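Let the toolbox talk have the good chairs

I have sat through a lot of safety talks in Cadcombe, and I want to make the case for the short ones held at the bench, first thing, with coffee still in hand. I love them. I think every small shop in the country should run one on Tuesday morning and guard that time the way they guard payroll.

My conversion came at Urkach, where we used to do the yearly session in the lunchroom. It was 60 slides on lockout and tagging, a sign-in sheet, a quiz everybody passed, and then back to work. People were polite about it. By June you could ask who held the spare key for the main isolator and get a different answer from each end of the building.

Then we tried 10 minutes a week, one topic at a time, standing next to the thing we were talking about. What a difference! The first week was extension cords. Somebody pulled one out from behind the drill press with tape around it, somebody else remembered two more in the storeroom, and before the kettle had boiled again there was a little pile of them by the door. I have never seen a slide do that.

The best part is who ends up talking. In a lunchroom session the supervisor talks and the rest of us look at the ceiling. At the bench, the apprentice who has been fighting with a sticky guard for a month finally says so, and the person who can fix it is standing right there (sometimes with a screwdriver already out).
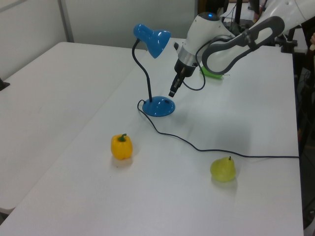
Zupan wrote to me after I floated this in the newsletter: "Fine for you, but we run three shifts and night crew never gets the good version. They get a photocopy and a signature line." It's a fair hit, and I've thought about it a lot since. My answer is to let the night crew run their own, with their own topics. They know which lights are out in the back lane. Day shift doesn't, and a photocopy of our chat about cords won't help them one bit.

The other grumble I hear is cost. In a shop of up to 100 people, 10 minutes each adds up, sure, and I won't pretend the hours are free. But we were already paying for the lunchroom marathon, plus the sandwiches, and I'd trade those sandwiches for a straight answer about the isolator key any day of the week.

We keep our notes in Tutudus now, a line or two per talk, with the jobs that came out of it and a tick when they're done. A notebook on a string would do just as well. Pick a topic for next Tuesday, put it on the whiteboard, and ask the quietest person in the shop to choose the one after that.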